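Singers wanted for the Metdale Community Choir

We've been singing together since 2000, and after all these years we still get a little giddy when a new voice walks in the door. Our winter concert is in December, and we'd love a few more people beside us, altos and basses especially (but sopranos, please don't stay away!).
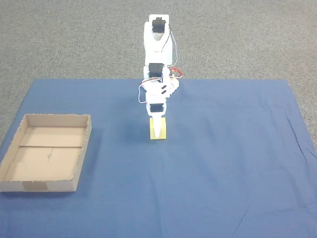
You don't need to read music, and there's no audition. We learn most songs by ear, slowly, with plenty of stopping to laugh and find our place again.
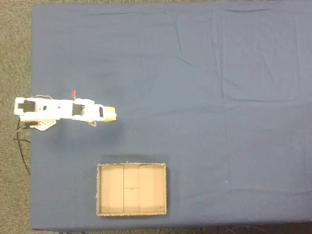

Rehearsals run from 7 to 9 in the evening at Grarnik Hall, with a tea break that always goes longer than planned.

What we ask of you:

Come to at least 4 rehearsals before the concert

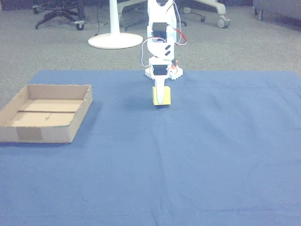

Wear something dark on the night, whatever you already own

Dues are $180 for the season, and you're welcome to spread that out or ask us quietly about a reduced rate.
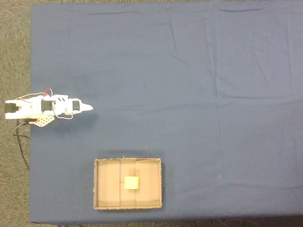

If you'd like to try an evening first, just come along and sit near someone who looks friendly. Parking is free behind the hall, off Zapata Street.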